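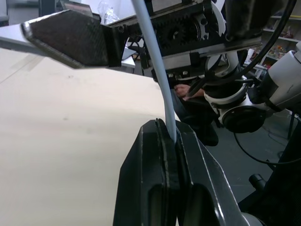
Graublaues Kabel über der beigen Arbeitsfläche.

Kabel aufräumen: Was taugt der Neun-Minuten-Rat?

In unserer letzten Umfrage zum Thema Werkstatt und Schreibtisch kamen 1.266 Antworten zusammen, und 252 davon drehten sich um Kabel. Das hat uns überrascht. Offenbar liegt bei vielen von Ihnen eine Kiste, in der sich seit Jahren alles ineinander verhakt, und offenbar wird Ihnen dafür ständig etwas verkauft.

Zum Beispiel die Klettbänder von Fernuline. Sie halten, das will ich gar nicht bestreiten. Ob man für ein graues Netzwerkkabel von Armlänge aber ein Band mit beschreibbarem Etikett braucht, da bin ich skeptisch. Nach drei Wochen war auf meinen Etiketten nichts mehr zu lesen. Der Wickelkern von Nenelex macht es auch nicht besser: Dünne Kabel rutschen durch, dicke lassen sich nur mit Gewalt hineindrücken, und gerade Gewalt wollte man ja vermeiden.

Mamta Kandpal, die in Griltholm den Reparaturtreff leitet, wickelt von Hand. Eine Schlaufe normal, die nächste gegenläufig, dann fällt das Kabel beim Auswerfen glatt. »Eng um den Ellbogen wickeln ist das Schlimmste, was man tun kann«, meint sie. Ich habe es mit sieben Kabeln ausprobiert. Bei fünf davon klappte es, zwei hatten vom jahrelangen Knicken schon so viel Eigensinn, dass keine Methode mehr half — die habe ich weggegeben.

Larysa Sirko schwört dagegen auf Aufhängen statt Wickeln: Haken an die Wand, Kabel einmal doppelt gelegt, fertig. Das sieht ordentlich aus, solange man eine freie Wand hat. In meiner Wohnung gibt es die nicht, und ein Haken an der Schranktür klappert bei jedem Öffnen.

Bleibt der Rat aus dem Bilyk-Heft vom Januar, man möge jeden Abend neun Minuten lang Kabel sortieren. Wer macht so etwas? Einmal gründlich aussortieren, Unbekanntes in eine eigene Tüte, und die Tüte nach einem halben Jahr noch einmal ansehen. Mehr Aufwand ist mir die Sache nicht wert.

Wer eine bessere Lösung für kurze Ladekabel hat, schreibt bitte an die Redaktion. Produktwerbung drucken wir nicht ab.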